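I wasn't shopping for a table. I was shopping for a lamp, and then I saw the Paju in the corner of a friend's workroom, all pale and calm with nothing on it, and I went home and measured my back room that same evening. Seven months later it has become the piece of furniture I use most in the whole place, bed included!

The Paju is Grodulard's mid-size worktable. Mine cost 419 with the light top (the dark top was 40 more and I never considered it). The flat-pack box weighs 68 pounds, so have someone on hand for the stairs. I had Margus, who carried the heavy end and then stayed for soup.

Putting it together was a pleasure. I know how that sounds. The bolts are all one size, the holes line up, and the booklet shows which way the crossbar faces with a drawing you can understand at a glance. We were done before the soup was. The only fiddly bit is the last leg, where you need to lift the top a hair to get the bolt started, and if you tighten the other three first you will have to undo them again. Ask me how I know.

Now the top, which is why I'm writing any of this. It's a warm off-white, creamier than it looks on the Grodulard site, and very smooth. If you catch it in low light there's a faint grain running across, so soft that Rasa, who eats at it twice a month, only noticed it in October. I love it. Paper slides on it, fabric slides on it, and small parts show up against it right away. Before this I had a Grivlow desk in dark brown and I spent half my life patting around for dropped screws and beads.

The color does change with the light. By the window it goes bright and almost white, and on the side away from it there's a grayer cast. I like that about it, but if you're matching it to cabinets, ask for a sample and carry it around the room first.

It shows crumbs. It shows pencil dust, pepper, lint, whatever you've got. You wipe it down, feel pleased with yourself, come back at four in the afternoon and there are specks again. A damp cloth takes care of most of it, and for pencil I use a plain white eraser. So far I've had no stains from coffee or beets, though I do get to spills fast. Hot pans go on a trivet, always.
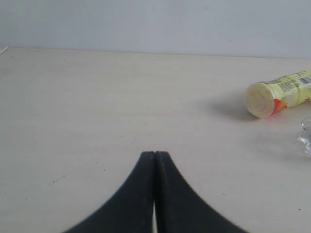 The light top, with a few dark specks on the left.

Sturdiness: excellent. I've had a sewing machine going at full speed on one end and a full mug on the other, and the mug stayed full. Leaning on the long edge to cut fabric gives no wobble at all. The corners are gently eased too, which my hip appreciates.

I did look at the Jullach before buying. It was 285, and for that money it's a good table, with a drawer the Paju doesn't have. The top felt thinner when I pressed on it in the store, and the finish had a shine that bounced the ceiling lights right into my eyes. If you mostly need somewhere to park a laptop, go for the Jullach and spend the difference on a chair.

What I'd change: a drawer, obviously. Longer feet adjusters, for those of us with old floors (mine has a folded card under one foot). And the touch-up pen should come in the box, when at the moment it's a separate order.

Would I buy it again? In a heartbeat, and I've been eyeing the smaller one for the hallway.

Reviewed by Jade Ross

We use cookies to remember your settings and count visits. Accept | Manage choices

Contact | Copyright Jade Ross, all rights reserved | Back to top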